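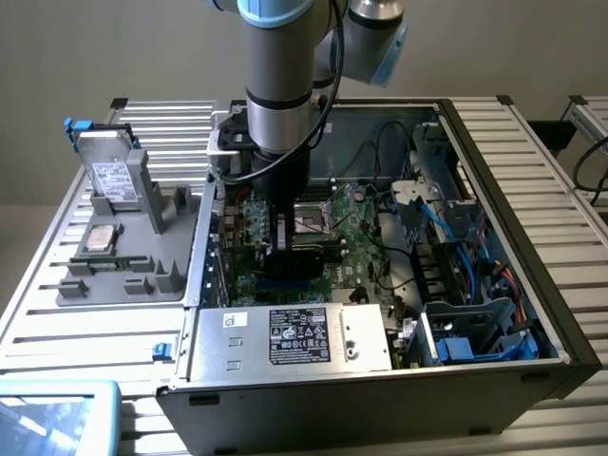
Opinion > Repair and Reuse > Desktops

Strip the tower last

By Llinos Pumphrey
October 8, 2021

Most office desktops reach a recycler with years of use left in the case, the power supply and the drive cage. The usual practice is to pull the processor and memory, which sell, and shred the remainder. I think the order is wrong. A tower should be tested whole, and broken for parts only when the board has failed.

The objection is labour. At Pritell, where I ran the bench until last year, a full test took 19 minutes per machine and a strip took far less. On a batch of 871 towers that difference is a wage. But the strip figure leaves out the sorting afterwards. An empty socket with its lever up is easily damaged, and a board stored in that state without a cover is often worth nothing by the time a buyer asks for it. Bent contacts accounted for almost 98 of our returned boards in one quarter.

Tool-free drive latches and side panels have made the whole-machine route quicker. Cabling has not kept up. Supply leads are still bundled wherever there is a gap, and the technician has to move them to reach anything near the lower bays. Manufacturers could fix the length and the route of each lead at little cost.

Until they do, collection contracts should pay per working tower and pay less per kilogram. Weight rewards the shredder.

Comments (2)

Dilwyn Voyle
We pay per unit already. The trouble is agreeing what "working" means when there is no drive fitted. Did Pritell test from a network image?

Sigrún Sveinbjörnsson
Socket covers cost pennies. Buy a bag of them and fit one before the board goes on the shelf.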